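The Last Reel in Murketdale

The film opens in a kitchen in January, with a girl of twelve copying recipes out of her late grandmother's notebook. Half the pages are recipes. The other half are ghost stories, told to the grandmother by the men who cut ice on the lake, and by the second reel the girl has stopped copying and started reading.

"The Ice Cutters" was shot in Murketdale, a town of 1,063 people that had never hosted a film crew. Gillar, the company behind it, had planned to build the 1920s village on a soundstage. The money ran out before the walls went up, so the crew moved north and used the town's own barns, its church and a closed feed store.

Up to 233 residents appear on screen, most of them in the funeral procession across the ice. They wore their own boots. The costume department had coats for everyone but could not find enough footwear in the right style, and the director chose to keep the camera above the knee.

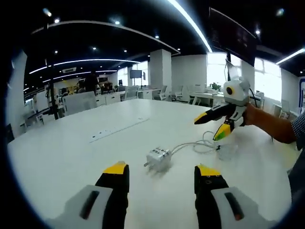
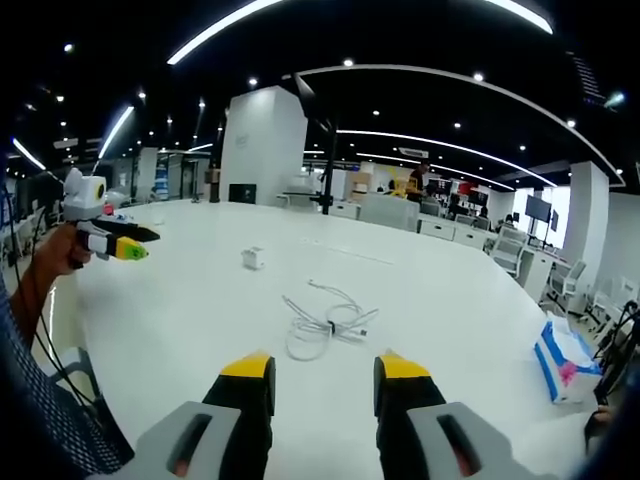
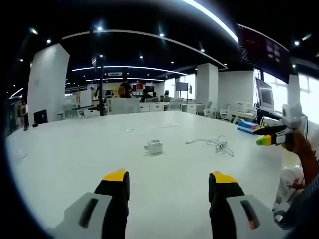

Where can the film be seen before its wider release?
It plays for two weeks at the Hajdu, the 537-seat theater two towns over, with an evening show at seven and a matinee at two.

The stories come from a collection that Fosow printed in a run of 500 copies and never reissued. Readers who know the book will notice that the blind horse is gone, and that the ferryman and the schoolteacher have been folded into one character. The second change works well. The first leaves a hole in the middle of the film, where a long sleigh ride now has little to do except look handsome.

What holds it together is the sound. The ice groans under nearly every outdoor scene, recorded at night on the lake with microphones lowered through drilled holes. There is very little music – a fiddle at the wedding, a hymn near the end – and the dialogue is often left to compete with the wind.

The young lead had not acted before. She is at her best when listening, and the script gives her plenty of that. The running time is just under two hours, and the notebook itself is shown after the credits.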